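Small grants, session 3: writing the bid and living with it afterwards

These are my own notes, tidied up a bit, so please forgive the gaps. If you missed the last session, get the budget sheet from somebody who came, as I'll be leaning on it all the way through.

We left off with the Drinwood youth club and its application to the Jellthorpe Fund. The fund gives up to 2000 pounds to clubs and societies working with young people, and it wants two things before anything else: a constitution and a bank account with two signatories. I've seen lovely bids fall at that point! Check yours before you write a single word.

Now, the need. Drinwood's first draft said "there is nothing for teenagers to do", and I'm afraid every fund in the country has read that sentence. The second draft said that 44 young people were on the register and that the building was open one evening a week. Much better (and shorter, too). Put down what you know, say how you know it, and stop.

Matched money comes next. Some funders want you to find part of the cost yourselves, and they'll often let you count donated time or a free room. Write down the hourly rate you've used and keep the sign-in sheets. I lost a whole afternoon in June hunting for ours and I'd rather you didn't.

Partners: Cillham lent Drinwood its minibus and had a letter to prove it. A letter of support should say what the partner will do. Two lines will do nicely, and please don't write it for them, as funders can spot the same turn of phrase in three letters.

Then reporting, the bit we all put off. Start the report the day the money lands. Keep receipts in one envelope, jot down a few remarks from members as they come, and ask before you change what the money is for. 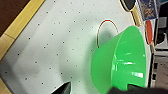

Lappalainen wrote to me after the last session to say that asking first is all very well, but their funder took almost 3 months to answer and the quote had run out by then. Fair point. My answer is to ask by email, give the date your quote ends, and ring if you've heard nothing after a fortnight.

For next time, bring one page on a need in your own patch, with the source of each figure written beside it. Pencil is fine.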